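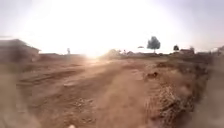
Dust on the track to Induvdale, how do you live with it?

kaijage_m
Posted 10/11/19
Hello all. My name is Muthoni Kaijage and I am new in this forum. We moved in July to a house beside the dirt track. The dust hangs in the air and goes in everything: the beds, the rice, the inside of the clock. My husband wants to put gravel on our part. We received a price of 3,000 for it. Is it worth the money, or is there a simpler way?

plunamen_road
Welcome. Do not pay for gravel before you look at the ruts. If they are like the ones on the left side in your photo, the stones will go down in them the first rainy season and you will pay again. First grade it, then gravel.

Marama Ormsby
I don't agree with plunamen_road. We put gravel directly on ours, 22 loads, and it is still good after 3 years. But our soil is more clay. Yours looks loose and sandy on top, so maybe it is different.

bright_22
Water in the evening. It costs almost nothing.

plunamen_road
Water costs nothing if you have water. By noon it is dust again.

kaijage_m
We have one tank only, so water is difficult. What about the dry grass on the right side? My neighbor says to cut it all, he is afraid of fire.

Marama Ormsby
Please keep some of it! The roots hold the edge of the road. Cut it short near the house and leave the rest. I would plant a hedge also, between you and the track. Ours took the worst of the dust from the kitchen.

groltarik
Is that a dog on the edge of the grass? The dark thing.

kaijage_m
I looked at it large and I cannot say. It can be a dog or it can be a lump of soil.

bright_22
I vote dog.

plunamen_road
About the fire I am with the neighbor. Brittle grass near a road is one cigarette away from trouble. Cut it.

Marama Ormsby
Then you will have more bare ground and more dust. She asked about dust.

kaijage_m
Thank you both. I will ask for a price for the grading alone, and I will cut only the part near our fence. Which plant is good for the hedge, if it gets little water?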